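Keep the boring jar

Anežka Havlíček sells jars, lids and preserving pans from a shop on the market side of Burnuslow, and every July she has the same conversation. Someone comes in with a glut of plums or runner beans and wants a machine to deal with it. Last summer the machine they wanted was an electric jam maker with a screen on it. She sold 17 of them. She told me she would have been happier selling 17 decent pans.

I agree with her, and I want to set out why, as I have now spent two seasons with one of these things on my worktop.

Mine is a Harb. It weighs the fruit, works out the sugar, stirs, heats and beeps. The first batch was damson and it was fine. The second was strawberry and it was runny, and when I looked for a way to give it another five minutes there wasn't one. The programme had finished and the machine wanted to cool down. I tipped the lot into my old pan, boiled it up again and tested it on a cold saucer, as my aunt did and as most people reading this do. So I had a machine to wash and a pan to wash as well.

The trouble is fruit. Strawberries picked after a week of rain don't behave like strawberries from a dry week. Slightly under-ripe gooseberries will set almost whatever you do to them. A cook standing over the pan sees the bubbles get bigger and slower and hears the change in the sound, and turns down the gas. A programme written for average strawberries has to hope that yours are average.

Cor Maes, who runs the preserving evenings at Millarlow, disagrees with me and has said so in front of a full room. His view is that most people who give up on jam do it after one burnt pan, and that a machine gets them past that. He has taught around 80 beginners and I have taught none, so I take the point seriously. A stirring arm doesn't get distracted by the phone. If you have small children or bad wrists, I can see the sense in paying for one.

But look at what is being paid. The Harb cost me 300 pounds. For that money you could have a heavy pan, a good thermometer, a funnel, a long spoon, a muslin bag and enough jars to last until the children leave home. None of it needs an update. My pan has no electronics in it and has outlived two cookers.

Then there is the storage. The machine is as big as a bread bin and a good deal heavier. It comes out for perhaps six weekends a year and spends the rest of its time in the cupboard under the stairs, in front of the hoover. The pan gets used for soup, for marmalade in the winter, for boiling a ham, and once for bathing a hedgehog.

I'm also uneasy about what people stop learning. Nisreen Haddad makes quince paste and lemon pickle for the Saturday stall, and she let me stand in her kitchen for a whole afternoon last autumn. She weighs everything. She writes the weights in an exercise book, along with what the weather had been like and who grew the fruit. When a batch goes wrong she can turn back three years and find the last time it went wrong in the same way. My machine keeps a record too, in an app, and it tells me that I ran Programme 4 on a Sunday.

Safety comes up whenever I say this, and it should. Fruit jam is forgiving, with plenty of sugar and acid in it. Beans, meat and fish are a different matter, and there I would never tell anyone to go by eye. Follow a tested recipe, use the proper equipment and don't shorten the times. That is an argument for good instructions and a gauge you trust, and I've no quarrel with either. It has very little to do with a touch screen on a strawberry jam maker. 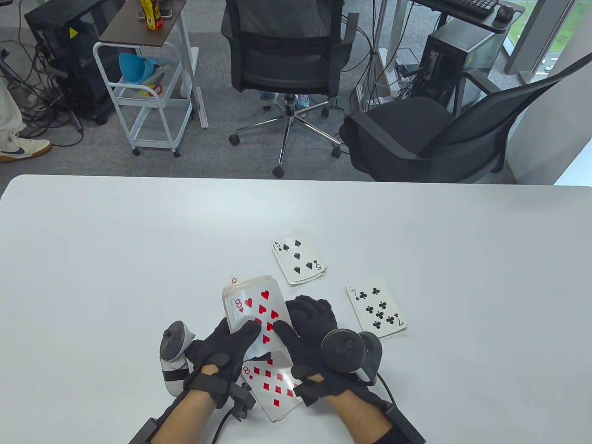
Eight of hearts at the front, a queen further back.

Bilal Nasrallah put a fairer case to me by letter. He is 71 and lives alone, and he bought an Endia, the smaller of the two machines Anežka stocks, after dropping a full pan. It makes three jars at a time. Three jars is what he wants, and he hasn't lifted anything hot since. I have no answer to that and don't need one. He knew what problem he had and bought the thing that solved it.

Most buyers, I think, haven't got that far. They have a bag of plums and a free afternoon and they are a bit nervous. What they need is someone to say that the first batch may be runny, that runny jam is very good on porridge, and that the pan costs less than the machine and will still be there in twenty years.

The Harb is going to my neighbour Shadi Chamoun, who has wanted to try it since the damsons. I've told him to keep a saucer in the freezer.

26 February 2020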